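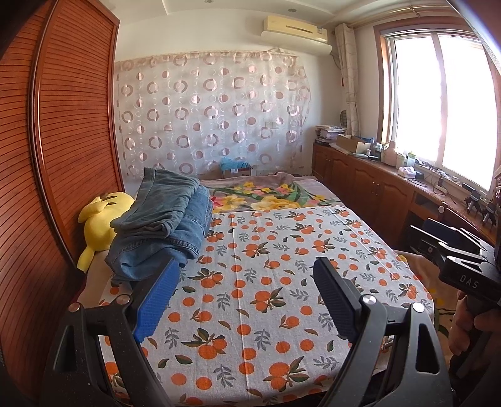

Folded jeans keep sliding off the shelf in a louvered wardrobe — fold, file, or hang?
Posted 28th October by slatted_door in Omham Home Help, Bedrooms and Closets
Viewed 1386 times

I am re-sorting a bedroom and have reached the denim. At the moment the jeans are folded in layers on the edge of the bed, next to the wardrobe, and I would like a permanent arrangement before I put them back.

The wardrobe is wood, tall, with louvered sliding doors. Inside there is one fixed shelf behind each door and a rail on one side only. The shelf is 1000 mm wide and 450 mm deep. Previously I kept all the jeans in two tall stacks. The stacks lean, the top pairs slide forward, and a leg or waistband ends up against the back of the slats. The door then drags or stops short.

There is also a long run of low wooden cabinets under the window. The countertop is full of papers, books and boxes, but two of the compartments below could be cleared. The window gets strong daylight and I do not know whether that matters for the fabric with the cabinet doors closed.

What I need to know:
Is there a fold that gives a stack that stays upright?
Is it better to stand them on edge in a bin?
Does denim need the air from a louvered door, or can it go in the closed cabinets?

Moving the bed is not possible. The room is in Sirkdale and is fairly humid until the end of October.

plainseam
The lean comes from the fold. The waistband and the seat are much thicker than the legs, so if every pair goes in with the waistband on the same side, the stack rises on that side and tips toward the other.

Fold each pair in half lengthwise, back pockets facing out. Push the crotch point in so that the edge is straight. Bring the hems up to just below the waistband, then fold in half again, or in thirds if the shelf is shallow. Smooth each layer by hand before making the next fold. Jeans that have been stacked rumpled will keep the rumple and need to be shaken out first.

Stack with the thick edge alternating left and right. Limit each stack to six pairs. Above that the bottom pairs compress unevenly and you have to lift the whole stack to get at them.

For the door, keep the front of the stack 80 mm behind the inside face of the slats. Put a strip of painter's tape on the shelf as a guide. If things still creep forward, a wooden lip along the front edge of the shelf will hold the bottom pair, which is the one that matters. Check first that the lip clears the inner door when both doors are pushed to one side. I forgot this on a Clumow two-door unit and had to plane the lip down afterward.

Closed cabinets are fine if the jeans go in fully dry. Waistbands and pocket bags dry last, so check those. Daylight fades denim at the exposed folds, but behind a closed panel door it is not a concern. I would not leave them on the countertop under the window.

middle_shelf
Just hang them. Takes up less room.

bracket_and_pin
File them on edge. I do this in open-top bins and have not gone back. Same fold as plainseam gives, with one more fold at the end so that the packet stands by itself. Set the packets in the bin with the smooth fold up. You can then take out one pair without moving any of the others, and the bin front keeps everything off the door.

Measure the bin against the width you can reach with one door open, which is less than the width of the shelf. On sliding doors the overlap takes up part of the opening. On mine it is 120 mm. A bin that fits the shelf exactly may not come out through the gap.

Also check what is holding the shelf up. You call it fixed, but a lot of these sit on pins. Denim is heavy and a full row of it is a different load from shirts. I replaced the plastic pins in mine with steel ones from Ruddock and added a batten along the back.

On the louvers — brush the dust off the slats before the jeans go back in. It collects on the inside as well as the outside. A dry paintbrush gets into the angle better than a cloth does.

Comments

slatted_door: Alternating the waistbands has fixed the lean. Two short stacks are in and the door runs clear. The rest will go into bins when I have measured the gap.

plainseam: Measure it at both ends. The overlap can differ if one door has dropped on its track.

oldhinge: Hanging is not wrong, but over the thigh and not over the knee, or you get a crease there. Clamp hangers on the hems work if the rail is high enough.

middle_shelf: Mine are on clamps.

coldwash_only: Does the alternating method work for kids' jeans? The elastic waist ones seem to be thick everywhere.

Filed under: Bedrooms and Closets > Wardrobes > Folding and stacking, denim, sliding doors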